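**hbundgaard**
They brought the picking arms into the Vosow warehouse in May. Two so far. We were 3 on snacks, now it's me and a screen. Same pay, but I mostly clear faults. Anyone else?

**reken_lates**
Same at Drallenville. Nearly 1000 picks a shift and my back has stopped hurting. I wouldn't go back.

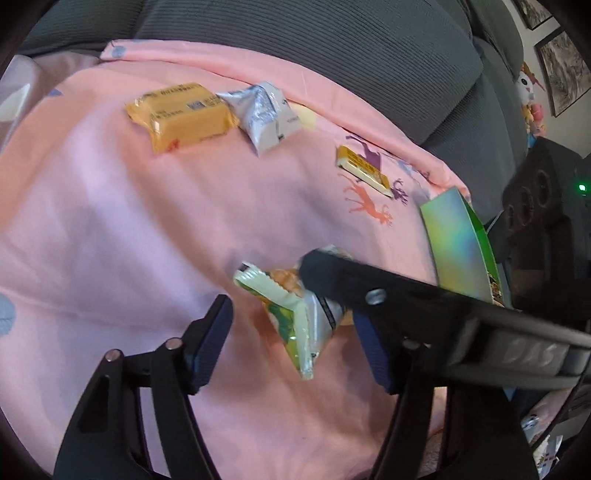
**Ataahua Ngata**
Soft packets are what decide how many people stay on. Boxes and bars keep their shape, so the arm gets on with them. A crinkled packet like the pale green and silver one between the fingers is a different job, and a twisted foil one like the one further back is worse. Our faults are nearly all packets.

**hbundgaard**
Thoroddsen told us 3000 a shift by winter. Who clears the faults then?

**reken_lates**
You do, and it's easier than walking the aisles.

**hbundgaard**
Easier on the legs. I used to talk to people all day. Now I get a beep.

**Ataahua Ngata**
Ask for rotation in writing. We got it, two hours on the screen, then packing.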